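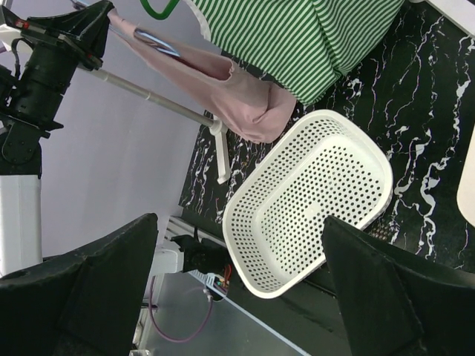 Wrist camera view of the basket and the pink garment, garment project, Varnside.

The spring term of the Varnside Robotics Society opened in January with the garment project, and I have been asked by several members' families to set down what the students are doing and how the work is assessed. I supervise the two-arm group. The other group, working on the line-following vehicle for the Mollon Shield, will be reported on separately by Volodymyr Levchenko once their chassis has been approved.

The task set for the two-arm group is taken from the domestic section of the Dureo student competition. A team must transfer items of clothing between a basket and a hanging rail, using two arms on a shared table, within a limit of 40 seconds for each item. The item may be lifted again after a failed grasp, but the clock is not stopped. Teams may choose their own garments for practice. The competition garments are issued on the day and are not known in advance, which has led our students to bring in as many different fabrics as their wardrobes allow.

Members join the group with very different levels of experience. Some had written programs before but had never tightened a bolt on a moving joint, and for others the position was reversed. We have therefore kept to pairs. One student controls the arms while the other keeps the log, and they change places at the halfway point of the session. The log is a plain table with columns for the garment, the place where it was grasped, the outcome and remarks. By the end of the first month it held 61 entries. The remarks column is of uneven quality, and I have spoken to the group about the word "fine".

Cloth is a demanding material for beginners. A block of wood has the same shape before and after it is picked up, and a program that works once is likely to work again. A vest dropped twice into the same basket will lie differently each time, and the seam the student intended to grasp may be underneath. Sneha Pant, now in her second year with the society, proposed that the group stop searching for seams altogether and settle for the highest point of fabric visible to the camera. Her proposal was tried, argued over at some length, and adopted for the present.

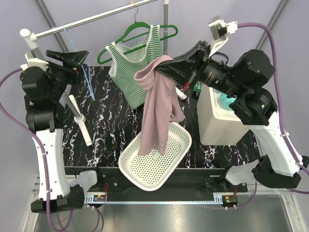
Long garments have given the group more difficulty than any other kind. The short ones clear the rim of the basket almost as soon as the arm begins to rise, and the students grew used to planning a modest lift followed by a quick move towards the rail. That plan does not suit the pink one. With the right arm raised high and the fabric pinched at the top, the lower end still reaches down into the basket, and its folds lie across the front of the striped tank top on the green hanger. Two members have suggested moving the basket further from the rail, and another would prefer to approach from the side. Both suggestions are to be written up properly, with a sketch, before anyone moves anything. I am aware that this rule is unpopular.

A word on cost, as the question was raised at the open evening. The society's allocation for the year is 1380 pounds, shared between the two groups, and the larger part of ours has gone on replacement motors and cable. Families are not asked to contribute to parts. The Barros Fund meets the competition entry fee and the coach.

Assessment for the society certificate rests on 3 items: the log, a short written account of one problem, and a demonstration to the rest of the society. A successful transfer is not required at the demonstration. Students are marked on whether they can explain what the arms were instructed to do and why the result differed — if it did. Last year's most highly marked account concerned a sock that was never picked up at all.

Sessions continue at the usual time of 4.15 pm in the upper workshop. Members are reminded that long hair must be tied back, that lanyards are to be removed before approaching the table, and that the log goes back in the drawer.

Shared 14 times · 3 comments

Comments

R. Whitlow
Thank you for this. My daughter has talked about the highest-point method at every meal for a fortnight and I now understand what she means. Could the written accounts be displayed at the summer open evening?

Volodymyr Levchenko
The chassis has been approved, subject to a change of wheels. My report will follow.

Former member
We had the same trouble with a dressing gown. Please ask them to try the side approach before they move the basket!

Related posts
Notes on keeping a workshop log
The Mollon Shield: rules for new entrants
What to bring to your first session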